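Larnano Handheld Gripper Pair

In stock. Ships as a set of 2, left and right. Page updated 28 July 2025.

Okay, so I've been using these at my own desk since April and I'm a bit in love with them, which is handy as I also write the shop pages! The Larnano pair is for people who want to teach a robot arm a job by doing the job themselves. You hold one gripper in each hand, you pick things up and put them down, and every go gets saved as one example for your model to learn from. No arm needed on site (my back thanks me, the last one I moved was a beast).

My first real set was 417 examples of tidying a desk. Book over here, vase over there, swap, start again. Helge Blomqvist, who looks after the Varno software, threw out 20 of them for being too fast, and fair enough, I'd had a lot of coffee. Go slower than feels natural and you'll be fine.

The marker cubes are how your tracking finds each hand, so keep your sleeves and your hair out of the way. Wipe them with a dry cloth only, please! I tried glass cleaner on an early pair and got a lovely smear across the print.

At the desk with the pair, seen from my head and from one of the grippers:
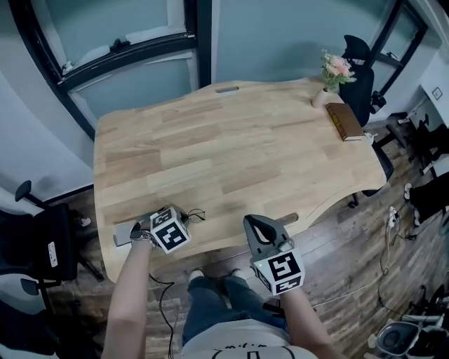
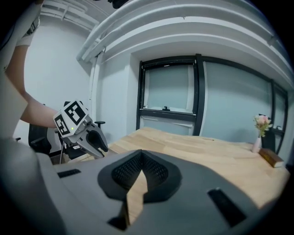
On storage: a set of 2,000 examples will fill a small drive faster than you'd think, so get a decent one before you start and save yourself the evening of copying files around. Varno writes one folder per example, and you can bin a bad take right after you've done it.

The grippers talk to Varno straight out of the box. If you're on Aasen you'll want the converter, a free download from your account page, and Zelora support is coming but I've been told off for promising dates, so I won't.

Spare finger pads are sold in pairs. Grab a set with your order if you plan on long days, mine went shiny after a couple of months and I started dropping pens. Questions about fit or cables can go through the contact form, and I answer most of those myself.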